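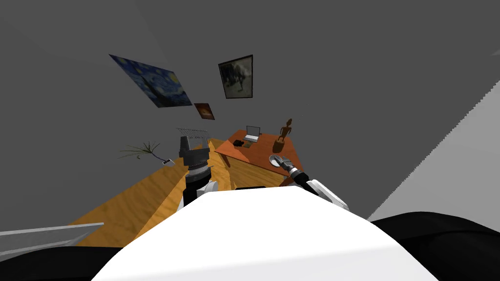 The desk room in Jovano, with the right gripper above the plate.

Review: Jovano simulator, single-seat licence
2018-08-30

We bought Jovano in June, ahead of a decision on a two-armed robot for the workshop at Vimham. The licence cost £3,826 for the year. The robot itself will cost a good deal more, and I wanted to know which grippers and cameras to put in the budget before asking anyone for a quote.

Installation took a morning. The supplied rooms load quickly, and you can save a layout and come back to it. The manual runs to 51 pages and is clear, apart from the chapter on importing your own furniture, which I had to read twice.

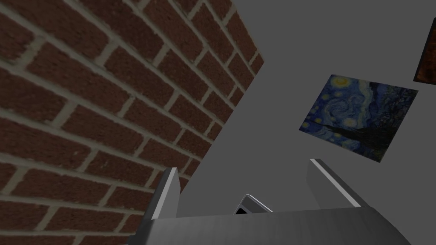 Camera choice was the main thing I wanted to settle. A camera at each wrist adds to the price, so I ran the desk task with and without them. The wrist view keeps both gripper fingers in sight, but with the arm turned the wrong way the rest of it is brick wall and a Starry Night print, and you learn nothing about the desk. I have budgeted for a head camera as well – it would be a mistake to save money there.

Grippers are easier. The Isov parallel model is in the library, and swapping it for the wider Qureshi one takes a couple of clicks. I saved 200 runs across the two before the disk complained.

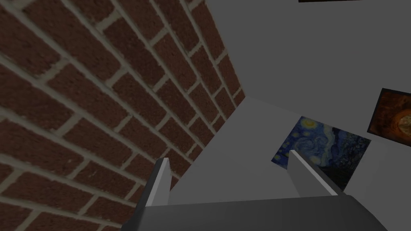

Support is by email only and replies took up to 11 days, which is poor at this price. Extra seats are charged in full, with no discount for a second. Check your graphics card too, as ours needed replacing and I had not allowed for it.

I would renew for one more year, until the robot is ordered. Four stars out of five.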